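Weighing Dry Goods With a Robot Helper: House Rules Worth Keeping

I love this job! Beans are small, they bounce, they get everywhere, and a robot that can portion them onto a kitchen scale is a wonderful thing to have in the room. It does need rules, though, and these are the ones we keep taped up in the Flunitcombe workroom.

Zero the scale with the empty bowl on it. Write the tare on the batch sheet, so anybody reading the display later knows whether the bowl is in the number or not. Set the scale flat and leave bare table in front of it for the fingers to open. Keep the display facing out, clear of the bowl.
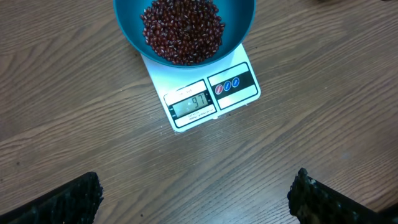 Nanayakkara wrote in to ask whether the number should be read while the arm is still holding on. No, never! Let go, back off, count to 3, then read. A gripper resting on the rim can push the weight up or lift it down, and either way the log is wrong.

With two arms, give each one a single job. One minds the bowl, the other minds the scoop, and they don't swap halfway through a batch. Slow both down near the scale — we run ours at 15 percent of full speed there, and spills have dropped to almost nothing. Tie cables back with enough slack for the full reach. People keep their hands off the table until both arms are parked, even for one runaway bean (I know, it's tempting). 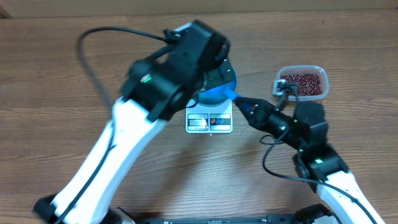
Bowl on one arm, scoop on the other, beans kept off to the side.

Wipe the finger pads between foods, and check the scale against a known weight every Tuesday.

Comments (3)

Baldale Pantry: Does the let-go rule hold for lentils too?

Reply: Yes, for anything you weigh!

Driltmont Kitchen: We put a strip of tape around the scale feet. No more creeping.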